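Setting up the table task in the Breko simulator
Gascombe Robotics Club – Unit 5
Written by Manuela Melis, updated 18 April 2026

You need a working Breko install and the kitchen scene from Unit 4. Work in pairs and swap seats at step 4.

1. Open the kitchen scene and load the arm. Leave the walls, counter and chairs where they are.

2. Type 835 in the seed box so every pair starts with the same layout.

3. Drive the arm in over the tabletop at the slowest speed. Keep one hand on the stop key.
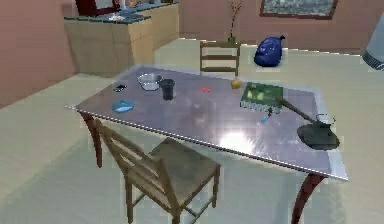
4. Save a checkpoint before you try a grasp. If the arm jams against a chair, reload the checkpoint – don't try to back out of it. Swap seats now.

5. Pick one object and write its name in your log. Small flat things are harder to grip than cups, so leave those for next week.

6. Run 15 attempts. For each one, log the start pose, the result and anything odd. An object that tips over counts as a miss.

7. Switch to the room camera and save a view of the table. Check that nothing has sunk into the top. If it has, raise the object slightly and save again.

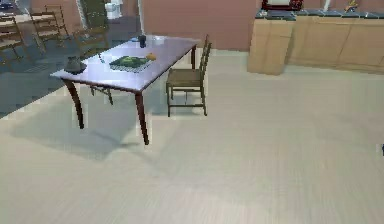
Room camera: the dining table, with the kitchen counter behind.

Upload your log and the saved view to the Vudden folder. Name both files with your pair number first. Pairs who finish early can start the Nanayakkara worksheet, questions 1 to 7.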